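3. What we bought, and what we put off buying

When we started planning the sidewalk robot for the Statley project, our shopping list was way too long. We wanted two delivery robots, a spare set of wheels for each, a lidar unit (the nice kind) and a van to haul everything across town. Then we looked at the grant and crossed most of it off! What we ended up doing first was simulation, with every planned purchase tried out on a virtual street before we spent real money on it. Figure 2 shows two views from the Distthorpe map, the one we used for nearly all of the planning runs.
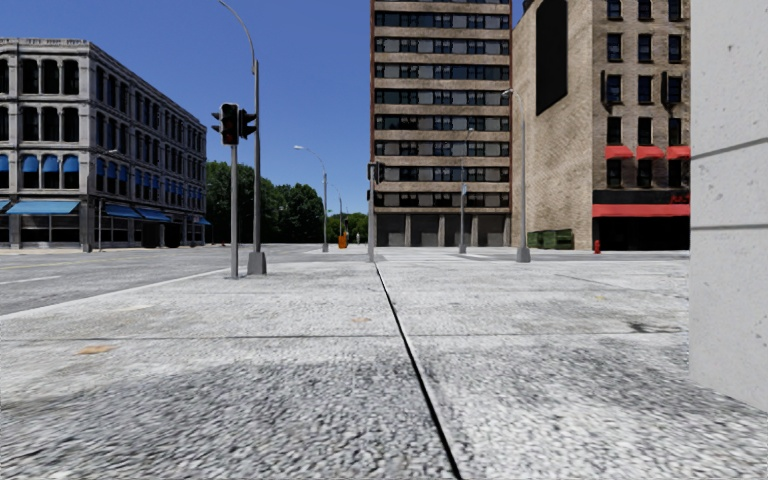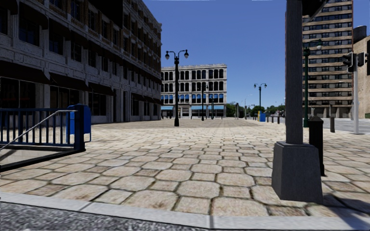
Figure 2. Two street-level views from the simulated Distthorpe map: (top) sidewalk at a street corner; (bottom) paved plaza with lamp posts and bollards.

I'll admit I was the skeptic in our group. I figured a rendered city would be too clean to tell us anything useful about hardware, and for some questions that's still true (more on batteries in a minute). But for deciding which sensors to buy it was great. We ran 216 routes through the map, each one with a different mix of cameras and range sensors, and asked a simple question of each mix: does it cost more than it helps?

The plaza was where the cheaper mixes got into trouble. Thin upright things are hard for a low-resolution range sensor, and the plaza has plenty of them, from bollards to lamp posts to a railing beside a sunken stairwell. That stairwell worried me a lot, so we made it a hard rule that any sensor mix we paid for had to pick up a drop next to the path as well as obstacles standing on it. The open sidewalk at the corner was much kinder, and almost any setup we tried could follow it. If we had budgeted from that stretch alone we would have bought the wrong thing, and happily!

So the budget got split up in a way I didn't expect going in. We dropped the second robot completely. The money went into one better front sensor, a downward-facing depth camera and a workstation that could handle the simulation without sounding like a hair dryer. We got the base from Nikolovski, mostly for its open mounting rails, and the Tukden software license covers 12 months, with renewal coming up in October. We also set aside $1000 for cables, brackets and the other little stuff that every equipment plan I've ever written has forgotten.

Batteries are the weak spot in all this. Our simulated robot draws power according to a simple formula, and we don't trust that formula on rough paving or long slopes, so we left the battery line open and will fill it in after the first outdoor trials. We'd suggest other small labs do the same with any item the simulator can't speak to. Section 4 goes through the sensor mixes one at a time, with the price we were quoted for each.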